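Fallside Support > Manipulation > Arms and hands
Ticket: Left hand lets go late, or lets go early, on bottle tasks
Opened by: Menaka Cassim
Assigned to: Lakmal Gamage
Status: Open (was Resolved, reopened by requester)
Component: Left hand, grip controller
Severity: Safety

Menaka Cassim, 9:10 a.m.

Reopening this. The ticket was closed in June with the note "operator error, retrained," and I don't accept that. The same fault came back this morning on the kitchen task, with an operator who has run it for months.

Short version of the fault: the left hand is holding a soda bottle. The release command goes out. Either the fingers stay shut for several seconds and then open all at once, or they open before any command is logged. This morning it was the second kind. The bottle dropped onto the edge of the counter and went from there to the tile. Iresha Ranasinghe was standing within arm's reach to clear the drawer, and it missed her foot. A full bottle is heavy enough to break a toe, so please leave the severity where I set it.

The wrist view of the bottle lying down on the white surface is attached, since Lakmal asked last time what the fingertip is dealing with up close.
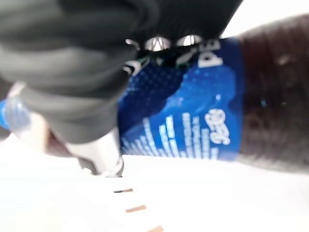

4 min read

Note how much of the label the finger covers in that one. The June reply said the grip controller "sees a clean contact patch." I would like to know how it decides that with a finger over the neck and part of the label at the same time. Those are different shapes and probably different stiffness too.

What I have ruled out so far:

Battery and supply. Voltage log is flat through both events.
Operator input. Moushumi Jayasinghe pulled the command log and there is no release in it before the drop.
Loose fingertip. I checked every tip on the left hand by hand with power off. None of them moved.
Software version. Same build on both hands, and the right hand has never done this.

What I have not ruled out: the cable run at the left wrist, the force reading, and the Clendel grip profile that was pushed to us without much explanation.

Lakmal Gamage, 9:52 a.m.

Thanks, Menaka. Sorry about the scare. Could you confirm the grip profile is set to "rigid cylinder"? A filled bottle with the cap on should be treated as rigid. If it's on "soft," the controller may back off the force when the plastic gives, which would look like an early release.

Please also run the standard hand calibration and send the result.

Menaka Cassim, 10:31 a.m.

It was on "rigid cylinder." It has been since the first time you asked me that.

Calibration passed. It also passed in June, twenty minutes before the hand let go of a bottle, so I'm not sure what passing tells us. As far as I can make out from the manual, it moves the fingers through open air and checks that they arrive. It never closes them on anything.

I'd also question calling a soda bottle rigid. Squeeze one after it has been opened and tell me it's rigid.

Moushumi Jayasinghe, 10:48 a.m.

Adding numbers from the log. The left hand force limit is set to 400 in the controller's own units. At the moment of the drop the reading went from 340 to zero in a single sample. If the fingers were really opening, I would expect the number to fall over several samples, as it does on every normal release I looked at. A straight cut to zero looks to me like the signal went away and the controller reacted to it.

Finger position starts to change only after the zero, which fits.

Lakmal Gamage, 11:20 a.m.

That is useful. A dropped signal would normally raise a sensor fault and hold position, so I'm a little doubtful. Is there any fault code in the same window?

Moushumi Jayasinghe, 11:26 a.m.

No fault code at all. That bothers me more than the drop does.

Fiifi Boateng, 11:41 a.m.

I do the mechanical work on this unit. Two points.

The cables at the wrists hang in loops. When the forearm rolls to stand a bottle upright, I think the loop on the left gets pulled against the clamp. The right arm spends most of this task with the hand open over the drawer and rolls far less. So "the right hand has never done it" may only mean that the right hand isn't asked to do the same work.

Second, the maker's inspection interval for that harness is 3,000 cycles. I can't find a record of anyone doing it here, and I can't find a cycle counter either. If there is one, please tell me where.

Working position for reference: 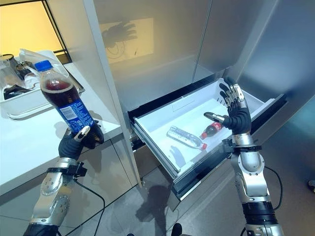
Left hand holding the bottle upright over the counter, right hand open above the freezer drawer.

Look at the wrists. I would like to try a longer cable with a tie further up the forearm before anybody touches software settings.

Lakmal Gamage, 1:05 p.m.

The cycle counter is in the service menu under Joint History. It needs the service login, which I'll send to Fiifi directly.

I've spoken to the controls group. They say that in the Clendel profile, a force reading of zero is treated as "object gone" and the hand opens to get ready for the next grasp. It is meant to save time on picking tasks. They agree it should not apply while the hand is holding something over a person or a drawer. They believe a patch can be ready soon.

In the meantime I'd suggest lowering the force limit and carrying on with testing.

Menaka Cassim, 1:22 p.m.

No. Lowering the limit does nothing about a signal that drops to zero, and it gives us a weaker grip on top. I'd like to see the reasoning before I change anything.

I also want it in writing that the hand opens by design when it loses its force reading. In June we were told that could not happen, and an operator was sent for retraining over it.

"Soon" is not a date. We've been waiting on the late release fix from the Claltodmont site since before this ticket existed.

Iresha Ranasinghe, 1:40 p.m.

It was me standing there, so I'll add my part. I had no warning. There was no tone and no change in the status light. I was looking at the drawer.

I'm not going back within reach of that arm while it's holding anything until this is sorted out.

Fiifi Boateng, 3:15 p.m.

Power off, left wrist cover removed. One connector on the force line is not fully seated. It goes home with a light push and works its way back when I roll the forearm by hand. I did this 4 times with the same result each time.

I have left it as found so that Lakmal can see it on a call. Counter reading to follow once the login arrives.

Moushumi Jayasinghe, 3:32 p.m.

That would explain the early release. I don't think it explains the late one, where the force reading stays normal the whole way through. I'd keep those as two faults.

Lakmal Gamage, 4:02 p.m.

Agreed, splitting the ticket. Early release stays here. Late release moves to a new ticket with the Fuentealba group, who own the release timing. I've asked for the "operator error" note to be withdrawn and for the retraining entry to come off the record.

Please keep the left arm out of service until the connector is replaced and the patch is installed.

Menaka Cassim, 4:10 p.m.

Arm is locked out and tagged. I'll close this one myself when I've seen it hold a bottle with the force line unplugged on purpose – with people standing well back. Please don't auto-close it.

Status changed: Open, waiting on vendor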